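From: Abla Bataineh
To: ward-talk
Subject: Re: [ward-talk] Public question time cut to 20 minutes?

Tastard wrote:
> Does anyone know if the new standing orders were put
> to a vote? I went along on Tuesday and the mayor
> closed questions after 20 minutes with people still
> in the queue. The old rule was no limit at all.

They were voted on, yes, but you'd be forgiven for missing it! It was item 4 in the October agenda, tucked into an attachment that ran to 116 pages (I read it on the train, and then again at home with a cup of tea, because I couldn't believe the first go). The time limit is in there as a "minor procedural amendment". Councillor Qureshi asked for it to be dealt with separately and couldn't get a seconder.

What bothers me more is the bit about written questions. They now have to be in by noon the day before, and the agenda itself often isn't up until that morning — so you get a few hours to read the lot and work out what to ask.

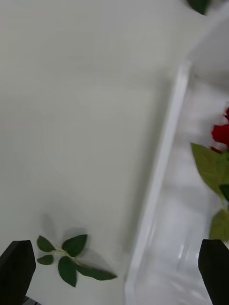 Green sprig on a pale tabletop.

I've drafted a letter to the general manager asking for the old wording back, or at least a later cut-off. Happy to send it to anyone who'd like to sign or pull it to bits. Grullska Street people, you had a good one going about the parking changes, so please chime in!

Does anybody still have a copy of the old standing orders? The link on the council site goes nowhere now.

Cheers,
Abla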